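Arms are on the rail. Finally. Quick one tonight as I've got to be up at six.

So the Clekisden build (still calling it that, it was the name on the first notebook) now has both arms bolted down and both grippers on. Took most of the evening. The rail holes were out by a hair on the right hand side so I had to file them, then file them again, then go and find the smaller file. Traian Ghiță from the Ustden workshop lent me his good hex keys and I've already lost one. Sorry Traian.

Wiring next. Had hoped to have it tidy by now but every cable I own is either too short or long enough to skip with. Spent 357 on this thing since June, wasn't meant to be over 200, and what I'm missing is a bag of cable ties.

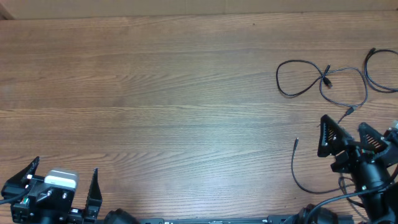 Left gripper open, cables still all over the right hand side.

Fingers are version four. Version three snapped at the root, my own fault, printed them lying the wrong way round. The ridges help a bit with grip I think, want to try them on somthing slippery before I say so. Camera on the left one needs its angle sorting, it was looking at its own knuckles last time I had it plugged in.

To do, in no order: label the motor leads. Strain relief on the left wrist. Find out why the right arm sulks at full reach, could be power, could be me. Set a speed limit BEFORE switching on this time.

Might get an hour on it Sunday if teh rain keeps up. Otherwise next week.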